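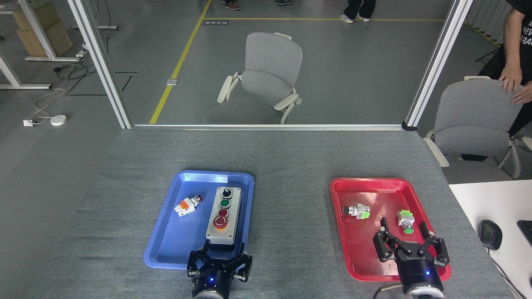
Hello all, and thanks Apolline for getting the budget thread moving again, I've been itching to answer this one properly! My short version is that we should price the second station as a complete job, with spare parts and work-holding in the same request as the arms. I know trays and felt sound like pocket money next to everything else, but look at how much of our job depends on them: the control box and one loose switch in the blue tray, two more switches in the red one, and a small thin metal ring lying between those two. That ring is exactly the sort of thing I want a line for. We ran short of them in May and lost more bench hours than I like to remember.

Apolline Poulain wrote on 23/01/2026:
> Before I send the Dondach request upstairs I need to know
> three things. Do we want two grippers on the new station or
> one? Can we share spares with Prendo? And is 100 switch
> sets a real number or did Owen make it up?
> I would like to close this before the supplier's offer
> lapses. They have promised to hold it for 39 days.

Two grippers, please. I did wonder about one plus a fixed clamp, and it would be cheaper on day one, but every new box shape would want its own clamp and we'd be back asking for money each time. With a pair we can try the left hand holding and the right hand fitting, then swap, and all it costs us is programming time (which we enjoy!). 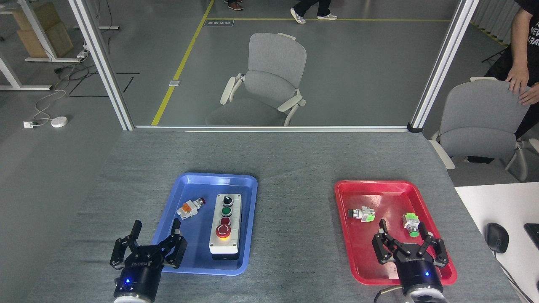
Sharing with Prendo is fine for fingers and cables. I'd keep the couplings separate, as theirs are the older pattern and I have already mixed them up once. Could we also ask for 7 spare fingertip sets? Owen thinks that is greedy. I think it gets us through the year.

On the 100, Owen did not make it up, he took it from the Fatico trial sheet. It covers contact blocks, heads and collars, in mixed colours. If the sum has to come down I would sooner trim the switch sets than the training days, and we can always top up later in smaller lots.

One small plea: can the delivery be split, with the trays and parts first? I could have the table laid out and the part positions written up well before the arms are bolted down. I'll put my figures in the shared sheet tonight, so shout if a line looks daft.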